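Table Surface Cleaning and Residual Debris
Student project report, Ikthorpe workshop course
Trí Cao and Liesl Bachmann
2024-11-21

1. Aim
The project looked at how much fine debris stays on a plain work surface after ordinary wiping, and whether the lighting changes what a person notices. The question came from the June practical, in which two groups inspected the same table and disagreed on whether it was clean.

2. Method
Two cloths were compared, referred to by their shelf names Kurnen and Tirnon. Each was used dry and then slightly damp, giving 4 conditions. Every condition was repeated 6 times. Before each run the surface was dusted with a measured pinch of dry breadcrumbs and wiped in straight, overlapping strokes from left to right.

Inspection was done first under the ceiling lights and then with a lamp placed low at one side. The inspector did not know which cloth had been used. Results were marked on a paper grid with 77 squares, and a square was marked if it held at least one visible speck.

3. Results
The damp cloths left fewer marked squares in every repeat. The difference between Kurnen and Tirnon was small when both were damp. When dry, Tirnon pushed crumbs to the end of the stroke and dropped them there – the worst run had 13 marked squares, nearly all on one side.

Side lighting raised the count in most runs. Pale specks were the ones most often missed under the ceiling lights, particularly where the surface had a soft highlight. Shadows also mattered. Anything held over the table darkened part of it, with a blurred outline that made the edge of the shadow hard to separate from a smudge. 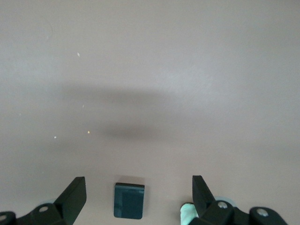
For this reason the inspection rule was changed after the second repeat. Hands and tools had to be moved away before a square was judged, and the earlier runs were done again.

4. Sources of error
The pinch of crumbs was measured by volume, so the weight varied. Airborne dust was not controlled. Wiping pressure was not measured either – Cao did all the wiping to keep it fairly even.

5. Further work
The Lục bench has a darker top and should be tested with the same grid. A longer lamp arm is needed before that can be done.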